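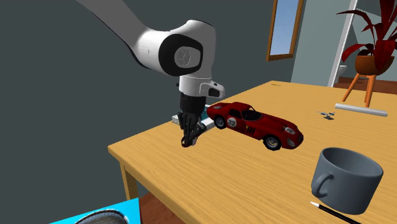
# A thousand tables, none of them real

The arm spends most of its working life in rooms that were built by a program a second or two earlier. There is a table, a few things on the table and some furniture further off, and there is a job to do, such as moving a book or picking up a car. When the job is over the room is thrown away and another one is made.

Altlow, a small software firm, has been running rooms like this since May. Its project is called Toma, and the aim is to collect enough examples of ordinary handling for a learning system to pick up the knack. An example, in the way the team uses the word, is one complete attempt: every movement of the joints, every opening and closing of the gripper, the views from the simulated cameras, and a line of plain English saying what was being attempted. "Put the mug behind the car" would be a typical line.

The count stood at 1,709 usable examples when I visited. That is a small number in this field, and the people who work on Toma say so freely. They would like more, but they are fussier about what they keep than about how much they make.

## Where the movements come from

Each example begins with a person. The operators sit at ordinary desks with a hand controller and a screen, and the arm on the screen follows the controller. It takes a new operator a morning to stop knocking things over and perhaps a fortnight to become smooth. There are 7 of them, working in short shifts, and they change over often. Tired hands make jerky movements, and jerky movements get learned along with everything else.

A second method stretches this work further. A program takes one human attempt, shifts the objects a little, bends the recorded path to suit the new positions and plays it back. Some of the results are good. Others end with the gripper closing on air or pushing a book off the far side of the table, and a checking program throws those out before anyone has to look at them.

The operators still look at plenty. I sat with one for an hour while she went through attempts that the checker had passed. She dropped 13 of them. In several the object had ended up in the right place, but the arm had got it there by shoving it with the side of a finger. "It counts as done," she said, "but I wouldn't want it taught."

## Why the clutter matters

The early rooms were bare. One table, one block, one target. The system learned them quickly and then failed as soon as a second object was put near the first, so the team began to furnish.

The library now holds 53 objects for the tabletop, and the program picks from them without much regard for sense. A red racing car with the number 32 on its door may share a table with a grey mug, a pen and a little drone. A thin, flat object may lie so close to the car that the gripper has very little space to come down beside it. The same goes for the rooms. Walls change colour, plants come and go, and a door may open on to another room that has no bearing on the job at all.

Flat things are the hardest. A mug has a handle and a rim, and there are several decent ways to take hold of it. Something thin lying on a table offers almost nothing to the fingers. The operators have worked out their own way round this, which is to slide the thing to the edge of the table and take it where it overhangs. It is slow -- the slowest job on the list -- and it fails more than any other.

## Getting out of the computer

The worry with all simulated work is that it stays simulated. Friction is a guess. So is weight. A pen that rolls nicely on the screen may roll quite differently on a real desk, and a model that has only ever known the first will be caught out by the second.

Altlow's answer is to vary the guesses. The same mug may be light in one example and heavy in the next, and the table may be slippery or not. Every few weeks the trained model is sent to Carkley, where a workshop has a real arm bolted to a real bench, and the staff there try it on whatever they have to hand. The reports that come back are short. The last one said that mugs were fine, books were poor, and the arm had twice stopped above a roll of tape and stayed there.

Tape has since been added to the library.

Fakoria, a maker of packing equipment, is paying for part of the work and wants to see flat cartons lifted cleanly before it pays for any more. For the time being the operators are recording little else. On the afternoon I left, two of them were arguing over how far a carton should stick out past the edge before the fingers close -- one said a third of its length, the other said less -- and they had agreed to record it both ways.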